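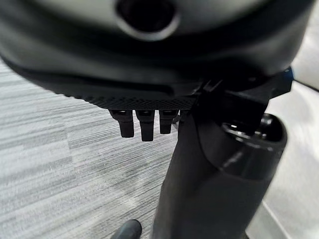
Why does my arm stop dead halfway through a fold and flash fault 2613?
Fault 2613 means the two arms disagree about how hard they're pulling on the same piece of fabric. One side thinks the cloth is slack, the other thinks it's snagged, and the controller stops both so nothing gets ripped (your shirt or your wrist joint).

Section 8: Clearing a fault 2613 during garment handling

I've cleared this one more times than I'd like to admit, mostly on our Takagi pair at the Piltbridge shop, so I'm writing it up the way I do it. Give yourself a few quiet minutes and don't rush the release!

CAUTION: A stopped arm is still a powered arm. Keep your fingers and your face away from the grippers until step 3 is done.

1. Press the stop button. Yes, even though the arms have already stopped.
2. Look at the fabric between the grippers. If it's stretched tight, go to step 3. If it's hanging with some sag in it, skip to step 4.
3. On the Cekeo panel, choose Relax Pair and hold it down until the cloth goes soft. Both arms drift inward a little, so stand back.
4. Take hold of the bottom of the garment with one hand, then choose Open Left, then Open Right. I once opened both together and the whole thing landed on a wheel.

A sky blue top held by its upper corners, with a sleeve hanging down to about the floor, is the sort of load I'd watch closely.
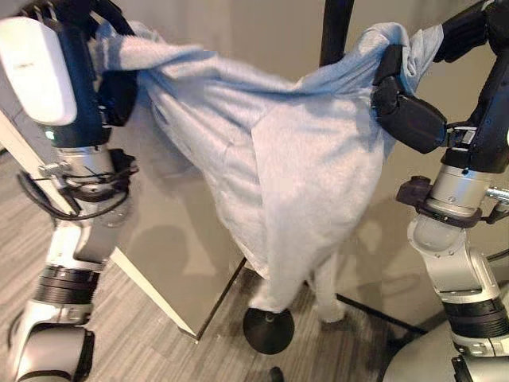 Ingegerd Løken wrote in to say she gets the same fault on heavy towels and never on shirts, and that lowering the lift speed to 2 fixed it for her. I tried it and she's right about the towels. Fleece still trips mine now and then, so I leave the speed at 2 and grab closer to the seams too.

5. Check the gripper fingers for lint or loose thread. A soft brush is fine, but please no compressed air near the joints.
6. Run Zero Force with both grippers empty.
7. Restart the fold from the first pick. Don't use Resume, it remembers the old pull values and you'll be right back at step 1.

NOTE: If you see 2090 after the restart, the zeroing didn't take. Repeat step 6 once. If it comes back again, leave the arms off and call for service.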